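Home | Nursery | Restoration | Contact
Search products

Drasmont Coir Tube, 200 mm

Biodegradable sleeve for raising salt-marsh and dune seedlings before transplanting. The wall is open weave, so roots pass through it. Plant tube and seedling together.

Height: 200 mm
Pack: 100 tubes
Storage: dry, off the floor

Soak tubes for 30 minutes before filling. Leave 10 mm clear at the rim.
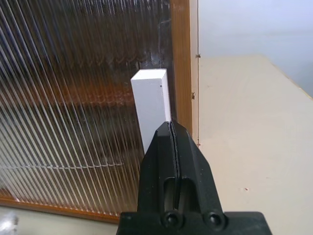 Ordering

Sold by the full pack. Orders placed in January ship from 21st April.

Shares: 10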